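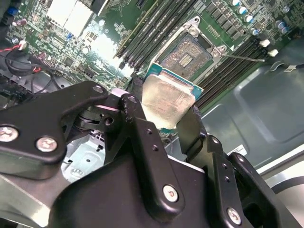
Brutton, March

# Second-hand processor, old Dell, smudgy lid: how much of this do I have to care about?

*Hardware > Desktops > Processors and cooling. Viewed 339 times.*

I have an elderly Dell desktop that opens a spreadsheet the way other people open a holiday cottage, going round all the rooms first. Buying a new computer was the sensible option, so I bought a used processor for the old one. It cost 17 pounds from Zeltberg, who sell parts out of dead office machines and describe everything as "pulled, tested". I've read almost 200 posts on how to fit it and would like to be told the same thing once more, by someone who'll still be here tomorrow if it goes wrong.

The old chip is out and the socket is open, metal frame up, gold pins all over the floor of it. The replacement is the same socket type and it's on the list of processors for my model, and I did check that before paying, thank you in advance to everyone who is about to ask.

What I'd like to know:

1. The metal lid on the chip is grey and smudged with what I take to be the previous owner's thermal paste. Does it need to come off completely, or is a bit of haze fine? And does it matter if I do it before or after the chip goes in?
2. There's a patch in the middle of the socket that looks different from the rest, a paler rectangle. Normal, or have I broken it by looking at it?
3. How hard is the lever meant to be? Getting the old chip out, it let go with a noise I felt in my teeth.
4. I have a tube of Mikumden paste that has been in a drawer for 6 years. Can I use it?

The paste has a picture of a snowflake on it, if that helps.

**Edit, later the same evening:** here is the rest of the case.

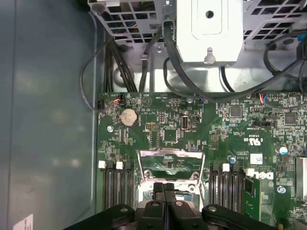 Cables are the part I like least. The processor at least has only one place to go, whereas the leads in this case could go anywhere and seem to have tried. There's a fat bunch of black ones coming down to the top of the board from underneath the drive cage, a thin one that takes a scenic loop out over the side wall before it plugs in near the corner, and another that just hangs down in an arc in the middle. If I disturb one of these while I'm wrestling with the cooler, will I know about it? And should I take the round silver battery out while I'm in there? One guide says always, another says never, and the third was about a different computer and I only noticed at the end.

**Comments on the question**

> Which processor did you take out and which one is going in? "Same socket" and "works" are cousins at best.

> > It's on the manufacturer's list for this model. I did say!

> You did. I read it as "it's on a list".

> Could we see the rest of the case? Hard to say anything about the cooler without knowing what it has to fit under.

> Is the side panel clip the annoying sort? Mine took a fingernail.

---

## 3 answers

### Accepted answer

I've done a fair number of these for a school that would not buy anything newer than its pupils. They're well-behaved machines. In your order:

**The lid.** Get it clean. Old paste has dried unevenly, and a new layer over the top of it will sit on the lumps. Isopropyl alcohol, the stronger the better, on a lint-free cloth or a coffee filter. Kitchen roll sheds. Wipe in one direction, fold to a clean bit, carry on until the cloth stops coming away grey. A faint stain left in the metal doesn't matter. If you can feel it, keep going.

As to when: I'd do most of the cleaning before it goes in, held by the edges, and keep the cloth off the gold contacts underneath. Then a last wipe once it's clamped down and can't go anywhere. Cleaning the whole thing in the socket also works, but you'll be tempted to use more alcohol than you need, and the socket doesn't want any. Do the underside of the cooler too. People polish the chip like the family silver and then bolt a crusty heatsink on top of it.

**The pale patch.** From what you've put up I can make out the cluster of lighter pads near the middle, and it isn't a fault you need to lose sleep over. These sockets commonly have a central area that looks different from the field of pins. What you're looking for is *irregularity*. Shine a torch in from a low angle, then move it round and do the same from another side. The pins should catch the light in even rows. One that glints on its own is bent. Don't touch any of them to check. Don't blow on them either, you'll spit.

**Fitting it.** Find the small triangle on one corner of the chip and match it to the marked corner of the socket. There are notches in the edges of the chip as well, and they line up with little bumps in the socket wall. Lower it straight down, flat, and let go. No sliding, no settling it with a wiggle. It should drop in under its own weight with no drama at all. If it rocks, lift it straight out and look at the notches again. With the frame closed, the lever wants a firm push, more than feels polite. The creak is normal. I have been doing this for years and still pull a face.

If the lever stops dead halfway, that's different. Open up and start again.

**The paste.** Squeeze some onto a bit of card. If it comes out smooth and one colour, use it. If you get a bead of clear oil followed by something like toothpaste from a caravan, bin it and buy a new tube. A blob in the middle of the lid, the size of a small pea, and let the cooler spread it. Tighten the cooler screws a couple of turns each, going corner to opposite corner, so that it comes down level.

**The cables.** Take a few close photos of the top edge of the board before you do anything else, one for each connector. The black bunch is very likely power and will be latched, so it won't fall out from being leaned on. The ones I'd watch are the small plugs with thin coloured wires: there's a red and white one up near the top left of the board and a red and blue one further along the top edge. Those small plugs can work loose without looking it, and you'd never know until something minor stopped happening. Press each of them gently when you're finished.

Tuck the dangling one out of the way with a bit of masking tape while you work. Remember the tape.

**The battery.** Leave it alone for now. The machine will normally notice the new processor by itself and perhaps ask you to press a key to agree with it. If you get no picture at all, *then* unplug at the wall, hold the power button in for a bit, take the battery out for a few minutes and put it back the same way up. You'll lose the clock and any settings you changed, so write down the drive mode before you start. I didn't once, and spent an afternoon on it.

**Comments**

> Would add: update the BIOS *before* taking the old processor out. Probably too late here.

> > Too late here. The old one is in an egg box.

> > Then put it back, update, and take it out again. Sorry. Only if the version is older than the one your processor needs, so look that up first.

> > It was the right version already. I am choosing to count this as planning.

> Coffee filters, seconded. Unused ones.

---

### Another answer

Why not just get an SSD? Opening a spreadsheet slowly is the disk nine times out of ten. I put a Campos one in mine and it was like a new machine, didn't touch the processor. You've got that drive cage right across the top so there's bound to be room for one.

Also you don't need alcohol. I use a dry tissue and it's been fine.

**Comments**

> Fair point about the disk, though it isn't what was asked.

> It has got an SSD. It's slow in a more modern way now.

> Please don't use a dry tissue.

> > It's been fine.

---

### Another answer

Agree with nearly all of the accepted one, so only the bits I'd do differently.

Touch bare metal on the case before you pick the chip up, and again whenever you've been off to make tea. Plug out of the wall first. You don't need a wrist strap for one processor, but you do need to not be wearing the fleece.

I put the pea of paste down and then *don't* lift the cooler to see how it spread. Everyone wants to. If you lift it you've put air in it and you have to clean both sides and begin again. I got through half a tube that way on my first go, admiring it each time.

Plug the cooler's fan in before you close the lid. A lot of Dells will stop at startup and complain about the fan if it's missing, and the message makes it sound as if the building's on fire. It's the one plug everybody forgets.

First time you turn it on, give it longer than usual. Mine went on, off, and on again before anything came up on the screen, and I had already started composing the email asking for my money back. Once it's running, look at the temperature in the BIOS for a few minutes. It should creep up a little and then stay there. If it climbs and climbs, turn off, and check the cooler is down evenly on all its screws.

Don't bin the old processor. You'll want it if the new one turns out to be "pulled" but less "tested".

**Comments**

> It was the fan plug. I'd read this answer twice and it was still the fan plug. All running now, temperature goes up a bit and sits there. Paste was the oily kind so I bought another tube. Marking the first one as accepted for the coloured wires, one of which did need a push.

> Which one?

> Red and blue. No idea what it does. Everything seemed to work before I pushed it, too.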